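Cleaning Out and Adding Memory to an Old Desktop

I put off opening our family computer for years, mostly because I had convinced myself that something would spring out at me the minute the side came off. Nothing did. If you can change the bag in a vacuum cleaner, you can do this job, and a quiet Saturday morning is plenty of time for it, coffee break included (keep the coffee on another table, please).

Shut the computer down properly, switch it off at the back and pull the plug. Then press the power button once more and hold it a few seconds to drain whatever is left. Lay the case on its side on a bare table. Carpet is a bad idea, and so is a fleece sweater. I use an old Wadetti muffin tin for the screws, one cup for the case screws and another for anything that comes from inside, and I have not lost one since.

For dust I like a soft paintbrush, an inch wide and never used for paint, along with a can of compressed air. Short puffs, can upright! If you tilt it, you'll spray cold liquid all over everything. Hold the fan blades still with a finger while you blow, and work from the top down so you aren't cleaning the same corner twice.

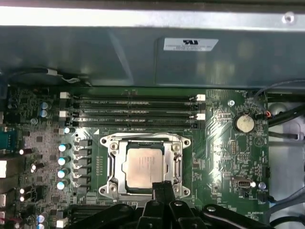

Memory is the cheapest way I know to perk up a slow machine, and it's the one upgrade I'd hand to a complete beginner. Look for the long narrow slots lying side by side near the processor. Many desktop boards have four of them, and on some, like this one, the white latches at the ends belong to every other slot, a little hint that the slots work in pairs. Check the manual for which pair to fill first. If you've lost the manual, and I always have, the model number is usually printed somewhere on the board and you can look it up. Buy 2 matching sticks together if you can. I got mine from Husach for less than a dinner out.

Push the latches outward, line up the notch in the stick with the bump in the slot, and press down evenly with both thumbs. It takes more of a shove than feels polite. The latches should click up on their own, and if they won't, take the stick out and turn it around before you try any harder.

While you're in there, leave the processor alone. The little metal lever beside it is tempting, I know, but there's no reason to lift it for a dusting. The one exception is if you've taken the cooler off, in which case wipe away the old paste with a lint-free cloth and rubbing alcohol, and put on a fresh dab the size of a pea before the cooler goes back.

Tuck any stray cables clear of the fans, count your screws back out of the muffin tin and close her up.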